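Section 5. Setting Up and Clearing the Sorting Table

The previous edition of this guide promised that a well-kept table "sorts itself." I have worked at one for long enough to doubt it. What follows is the shorter version, with the claims taken out and the steps left in. Where Kalta's own leaflet disagrees with me, try both and keep the one that leaves fewer parts on the floor.

5.1 Before you put anything down

1. Wipe the top with a dry cloth. Kalta recommends its own spray. I have used it and I have used water, and I can't tell the two apart.

2. Check the glare. A shiny top throws the ceiling lights straight back at you, and a pale part lying in a pale streak is easy to miss. Look across the table from a low angle as well as from above.

3. Set the bins to one side, within reach, with their openings clear. Yellow and orange are good colors for this.

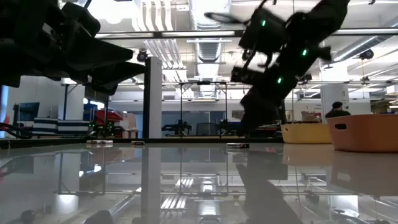 Page 66

4. Start with a few small, flat parts near the far edge. The leaflet tells you to tip out the whole bag. Don't.

Note: White parts are the hard ones on a glossy surface. A dark part shows up wherever you leave it. If you can choose which kind to start with, choose dark.

Caution: The Trorano mat is sold as a cure for reflections. It does cut them down, but small parts catch in its weave and have to be picked out by hand. Item 327 in the spares list is the smooth version, and I would want to see it in use before paying for it.

5.2 Working with small cylinders

1. Use a top with a raised border if you have one. A wooden strip along the side will stop a slow roll. It won't stop a fast one, whatever the catalog says.

2. Put the basket in a corner, so that the middle of the table stays open.

3. Let the parts go from low down. A handful released from higher up spreads out, and you will spend the time you saved chasing it.

4. Leave strays where they stop until the batch is finished. Two lying together near an edge can wait. Reaching over for them is how sleeves knock things off.
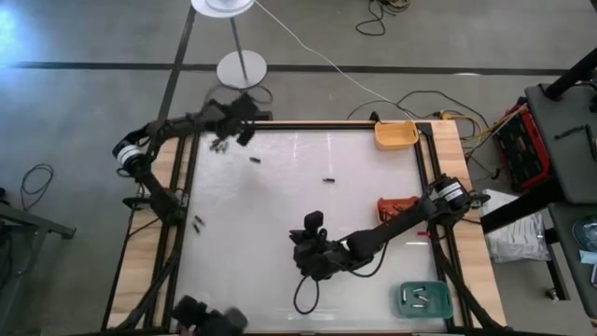 5. Clear from the edges toward the middle, then look along the border itself. Tiny pieces end up on top of the strip, where a hand sweeping the work surface will pass them by.

6. Empty the basket before it is full. Clovov rates its baskets for 300 small parts. That may be so if each one is laid in flat, which I have yet to see anyone do.

Caution: Keep your feet still when a part drops. Dark pieces are hard to find on a gray floor, and harder once they have been kicked.

Revised by Folasade Ojo, Friday, March 8, 2024. Corrections for the April printing should quote the step number.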